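How to Touch Up Small Marks on a Painted Wall

If you live with children, a dog, or a bicycle in the hallway (we have all of these!), sooner or later your pale walls will collect a few smudges and nicks. The good news is that you can put most of them right in an afternoon, with things you probably have in the cupboard already – and you won't need to repaint the whole room.

Step 1. Wash first
Mix a small drop of dish soap into a bowl of warm water and wring a soft cloth out well. Rub each mark gently in little circles, then go over it with a clean damp cloth and let the wall dry for 40 minutes. My neighbor Ingeborg Marti swears by a white eraser for pencil marks, and I have to say she's won me over.

Step 2. Fill the nicks
Press a little lightweight filler into any dents with your fingertip or a putty knife. Give it the full drying time on the tub, even if it feels firm sooner, and then sand it lightly with 220 grit paper. Wipe away the dust before you go on.

Step 3. Test your paint
Old paint can dry a shade lighter or darker than the wall, so stir the can for longer than you think you should and try a dab behind a door. I look at mine again the next morning, in daylight, with my coffee in hand. A pale gray-white wall can seem lighter in one part and darker in another just from the shading, so check your dab close to the mark you want to cover as well.

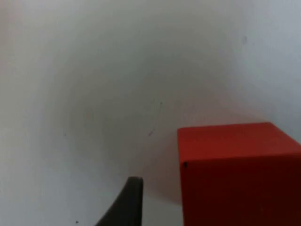 Step 4. Dab, don't brush
Put a tiny amount of paint on a small foam roller or a bit of sponge and dab it on, feathering outward as you go. Two thin coats will blend far better than one thick one. Wash the sponge right away and press the lid down tight – you'll be back for that can in January, I promise.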